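Brullico learns to tidy up

I've been dying to tell you about this one! Since May we've been teaching Brullico, our arm in the Toledo lab, to put blocks in a basket by copying us. We steer it by hand, it watches through its cameras, and then we let the Isora model have a go. We started with 103 demos and it was hopeless at anything near the rim. With 267 (my poor wrists) it got 61 of its goes right with blocks in spots it hadn't met before. The trick was cutting each demo into short chunks of 20 steps, so it plans a little way ahead and then looks again. Small cubes are still fiddly, so that's next. 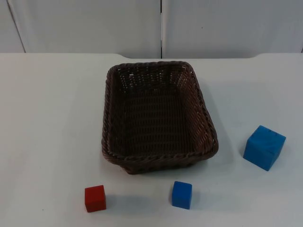
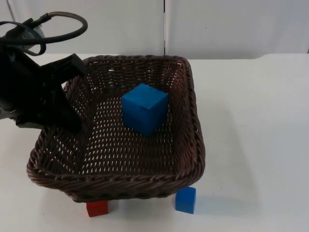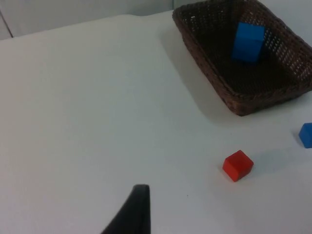 Red and blue cubes with the woven basket, Toledo lab. The last picture is the wrist view.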